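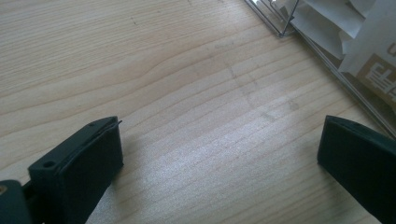 Drolteck has released the second version of its hand-held demonstration gripper, a two-finger tool that lets an operator teach a pick-and-place task without a robot on site. The company, which makes end effectors for small packaging lines, said the update goes to existing customers first and to new orders from September. The recording camera sits behind the fingers and looks out between them, so that a typical view has a matte black finger on each side, open tabletop in the gap and the work object beyond, as with the clear plastic package at upper right. The same fingers are fitted to the robot arm, and the control policy trained on the recordings sees nearly the same view when it runs.

The main change in the new version is in how finger width is measured. The first version estimated the opening from the camera image alone. The company said that method lost accuracy when an object hid one of the fingertips. The new version adds an encoder on the finger slide and records the opening with each camera sample. Position and orientation of the tool are still computed from the video and an inertial sensor in the grip.

Drolteck tested the tool on a repacking task at a plant operated by Fluris, a contract packager in Trarnitz. The task is to take a transparent package from a work surface, turn it so that the label faces up and place it in a tray. Clear plastic was chosen because it had caused the most failed picks in the plant's existing automated cell, which relies on a depth sensor. Depth sensors often return gaps or false distances on transparent walls, particularly under overhead lighting.

Operators at Fluris recorded 1104 demonstrations over 10 shifts. The company said 108 of those were rejected before training. Most rejected recordings had lost position tracking, usually after the tool was brought close to a plain surface with little texture to follow. Others were removed when the operator put a free hand on the package during the grasp, an action the robot has no means of copying.

The remaining recordings were used to train a single policy, which was then run on a six-axis arm at the same plant. Drolteck did not publish a success rate. It said the arm completed the task with package sizes included in the training data and had difficulty with two conditions: packages lying flush against the tray wall, and packages whose film had folded under at one corner. In both cases the fingers closed above the edge and lifted without a grip. The policy usually tried again from the same approach angle.

For those cases the company used remote control. An operator at a workstation takes over the arm through a pair of hand controllers, completes the pick and returns control to the policy. The correction is stored in the same format as the hand-held recordings and can be added to the next training run. According to Drolteck, remote corrections take longer to collect than hand-held demonstrations but cover situations that the operators had not thought to record. Corrections are tagged with the time of takeover, so that the motion leading up to the failure can be left out of training.

Fluris said its staff preferred the hand-held tool for routine recording. New users needed a practice session to learn to keep wrist motion slow enough for tracking. The plant also asked for a lighter grip and for an audible signal when tracking is lost. The signal has been included in the new version. The weight is unchanged.

The fingers themselves carry over from the first version. Each is a rigid block with a thin replaceable pad on the gripping face. Drolteck advises users to inspect the pads at the start of each shift and replace them after 2000 closures, or sooner if an edge begins to lift. Pads on the hand-held tool and on the arm should be changed together. A worn pad on one side only will change the contact behavior between recording and playback, and the company said this had been a source of unexplained grasp errors with early customers.

Recordings made with the first version can be converted for use with the new software. The converted files keep the estimated finger width and are marked accordingly. Drolteck recommends against mixing converted and new files in one training run for tasks with thin or flexible objects, where small differences in finger opening affect the grasp. For rigid boxes and bottles it said mixed sets had given acceptable results.

A separate research version, developed under a project named Dong, adds a force sensor behind one finger. It is intended for soft packs that deform under normal grip force and is not part of the current release. Testing at the Trarnitz plant is to continue with that version once the present installation has been handed over to the line staff.

The update for existing tools consists of a replacement finger slide, a cable and new software. Customers can install it on site with a hex key. Recalibration is required afterward and uses the printed target supplied with the original tool.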